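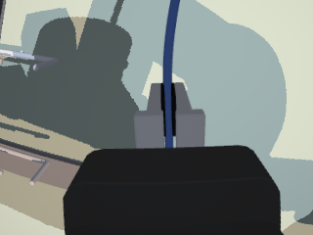

About us

We are Brekedo. We make the Yin cell kit – simulated work cells for people who have an arm and a gripper and a fiddly job, and no wish to find out the hard way that the two don't get along. Started in a rented back office in Trukberg, still in Trukberg, bigger office now. Slightly.

What we sell

One kit, sold in 3 sizes. You get the cell (arm, gripper, table, fixtures), the task scripts, and a set of parts to handle. Cables mostly. Cables are what we know. Rigid stuff was pretty well covered when we started, so we went for the parts that sag and slide off when you look away. Blue cable is the default, you can change it to whatever you like in the parts file.

Everything runs on an ordinary office workstation. No cloud account needed. There is a license file and it goes in the folder marked license, and yes the folder has to be there first, we are going to fix that.

Starter – one cell, one gripper, the basic cable tasks.
Workshop – same again plus the round vessel parts, the rod handles, more lighting setups.
Full – all 186 task layouts, both camera views, and a day of our time to get you going.

How the cell is set up

Table, arm on its block at the back, fixture out in front. We kept the room plain on purpose. Gray walls, plank floor, an outlet on the wall. Customers ask for shelves and clutter and you can add them, there's a clutter pack, but start plain. Get the grasp right first. 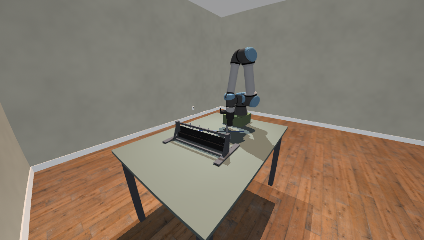
The rack is the piece people buy the kit for. Long and low, stands on two end supports, rail along the top with a couple of small pegs. Move it, turn it, stretch it, the scripts pick up the new size by themselves. Feet are separate parts so you can swap them for your own mount. Drawings for the rack come with Workshop and Full, and a fair few customers have had one cut so thier real bench matches.

Two views come with Full: a close one at the gripper and a wide one of the whole table. The close view is the one you'll argue about. Shadows in it are hard and they stay hard, we like it that way for testing, but there is a softer preset if your vision people complain. Ours did.

Who uses it

Small integrators, colleges, two-person shops quoting on wire harness jobs. Plarnano took the Full kit in February and runs 300 trials a night on it, then sends us a list of what broke. Great customer. Long lists.

We don't sell arms. We don't sell grippers either. If you need one we'll tell you what we'd look at for your part and your budget, no commission, and then you buy it somewhere else.

Support

Real replies from the people who wrote the thing. Email gets answered same day if it comes in before 3, next morning otherwise. Friday afternoons we do releases so expect us to be slow, and a bit short with you. Sorry in advance.

Updates are free for the size you bought. Moving up a size, you pay the difference and thats it.

Visit or try

Starter trial is free for 200 runs, no card. After that it stops and asks for a license. Your layouts stay on your disk either way.

If you're near Trukberg come by and bring a part. Bag of connectors, bit of hose, whatever is giving you grief. We'll measure it, put it in a cell while you wait and send you home with the file. Parking is round the back – ring the bell twice, the first one never works.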